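Tags: People at Work, Facilities, Meeting Rooms

One Table, 62 People: Mariama Issahaku on Running the Shared Room
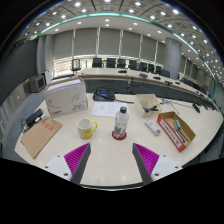 Niltbridge Office Services, Second Floor Team

Mariama Issahaku has looked after the second floor at Niltbridge for six years. The part of the job she gets the most messages about is the curved table in the shared meeting room. It is used for calls in the morning, for repairs and small assembly jobs in the afternoon, and for whatever people put down on their way past.

"It's the biggest flat surface we have," she said. "If you need to open a box, you go there. If you need to call a supplier with four people listening, you go there too. Those two things don't always go together."

The floor has 62 people on it and one room of that size. Issahaku said she stopped trying to keep the table bare a long time ago. She asks that the conference phone stay at the far edge with its cord to the side, and that everything else can be moved by one person in one trip or two.

"The phone is the only thing that lives there," she said. "Cardboard, tools, paper, all of that is visiting."

The tools come from a cabinet in the hallway. Screwdrivers go out in an open cardboard tray, and anything with handles that stick up goes in a small box so it doesn't roll. The trays are old packaging. Issahaku tried a set of plastic bins from Matorent two years ago and sent them back in August of the same year.

"They were too deep," she said. "You put a screwdriver in and you had to tip the whole bin to find it. A cardboard tray has low sides. When it wears out you flatten it and get another one."

Flat cardboard gets used as well. People lay a sheet down before they set equipment on the table, and she encourages it. The tabletop is pale and shows every scratch. It was refinished once, at a cost of $1,053, and she keeps the invoice pinned up inside the cabinet door.

"I don't say anything about it," she said. "It's just there when they reach for the pliers."

Drinks are allowed. This surprised some of the newer staff, who came from places where they weren't. Her rule is that a bottle has a cap and sits on a coaster, and a mug stays away from the power strip. She bought 30 coasters when she started and thinks most of them are now on people's desks.

Florante Ambrosio, who handles equipment setup for the floor, probably spends more hours at the table than anyone else. He unpacks new devices, checks them and labels them before they go out to desks. He likes to work with the instructions lying flat in front of him.

"I've set up the same model plenty of times and I still put the sheet out," Ambrosio said. "Somebody comes in and asks you something, you answer them, and you look back down and you're on step five. Without the sheet I don't know where I was."

He and Issahaku disagree about the power strip. He wants one fixed to the underside of the table. She wants to keep the loose one.

"She thinks people will kick it," Ambrosio said.

"People will kick it," Issahaku said. "And then you have someone under the table in the middle of a call with Yakubu, looking for the switch. On top, you can see what's plugged in. It takes up some room and I can live with that."

The subject has come up at two floor meetings and has not been settled.

Large boxes are a harder problem. Some hold paper or printed material and get left on the table because they are heavy and there is no good shelf at that height. Issahaku has asked for a low cart. The one she wants is made by Zoltley and holds 78 pounds per shelf, enough for anything that comes up in the elevator. The request is in for next quarter.

Until then she does a walk-through every Thursday at four. Boxes that have a name on them are moved to the wall. Boxes without one are opened, and she sends a message to the floor saying what was inside. Most are claimed within the hour. Cables take longer.

"With a cable, people say it might be theirs," she said. "Then they come and look at it and they say it might still be theirs. I have a drawer of those."

The room can be booked through the floor calendar. Anyone planning to use tools should choose a slot after one o'clock and put "table work" in the title.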